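September, evening

Second week at the Kemeys building with the two arms.
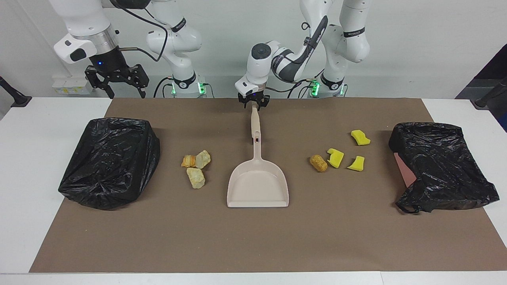
Will they take my job? My supervisor Carys Jenkins says the hours stay the same until spring, and after that she does not know, and I believe her because she looked tired when she said it.

I want to write it down while I remember. Before, my shift was the long benches on the first floor, sweeping crumbs and scraps, changing bags, then the corridor. Now the benches are slowly being given to the arms, and I am the one who teaches. I hold the controls and do the sweeping through them, the dustpan in one hand and the picking in the other, again and again. Something like bread on one side, yellow sponge on the other, a black bag at each end. My back is better than in July. My eyes are worse, and my shoulders are stiff in a new place.

The pay is the same. I asked Carys about this, politely, and she wrote it in her notebook. Elin Owen from Flasow, who set up the programme, said "you are our expert", which was kind, but an expert should have another line on the payslip – I did not say this, I thought of it on the bus.

What I miss is the talking. With Carmela we did the benches together, one from each end, and we met in the middle and complained. Now she is alone on the ground floor and I am in a room where everybody looks at screens. Today we had our tea at different times. She left me half of her almond cake in the cupboard, with my name on the paper, spelled wrongly as always.

One thing I did like. Vandana Srivastava asked me how I know which piece to take first, and I had to think, because in 20 years of cleaning I was never asked. I said I start with what will roll. She repeated it to Elin and they changed the order of the practice for tomorrow.

Armelle telephoned after supper. At Brisside they have a floor machine since last year and she follows it with a mop for the corners. She says you get used to it. I don't know if I want to.

Tomorrow: take the other glasses, wash the blue tunic, ask Carys again about the payslip.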